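Bin picking without the brochure: an open day at Arkholm

The robotics hall at Arkholm opens to outside engineers once a year, in November. Most of those who came this time run small production lines, and most of them went straight to the picking cell.
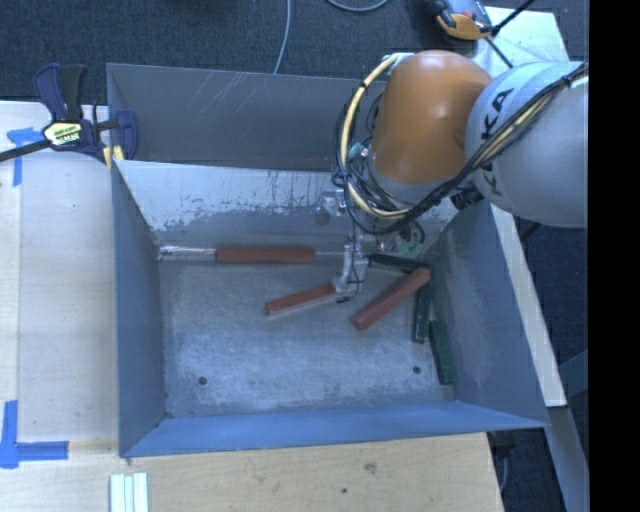
The project is called Satitz. Its aim is to take bars in random positions out of a metal bin and hand them on in a known orientation. Mwende Simiyu, who leads the work, opened with the failure figures. Over the last 1000 attempts before the visit, 53 ended without a usable grasp. She put most of these down to bars resting against a wall, where a finger has little room to get between the part and the metal.

Bars are an awkward test part. A long, thin object can be gripped in the middle or near an end, and an end grip lets it swing. Bars also cross one another, so lifting one shifts its neighbours and the stored positions go out of date. The Satitz software therefore takes a fresh reading after each attempt and plans again from nothing. This costs time. A full cycle takes around 24 seconds, and Simiyu expects to shorten it only by planning the next grasp while the arm is still placing the last part.

The arm is a KUKA. The control software was written at Arkholm, and the grasp planner comes from Zendalen, a small firm that had sent Njoroge Mabula to answer questions. He was asked several times about shiny and transparent parts. Reflections upset the depth reading, he said, and the planner now gives such parts a lower score and leaves them until the matt ones are gone. He does not regard this as a solution.

Cabling took up more of the discussion than the programme allowed. Lines strapped to the outside of an arm are easy to replace, but they limit how far the wrist can turn deep in a bin. Upendo Nyamweya, who maintains the cell, has the bundle checked every 3000 cycles. She would prefer a slimmer gripper to a longer cable.

Visitors were then allowed to rearrange the bars themselves, with the arm stopped and the cell open. Several tried to wedge a part into a corner. The next open day is planned for the same month next year, and Simiyu intends to bring a second bin into use before then.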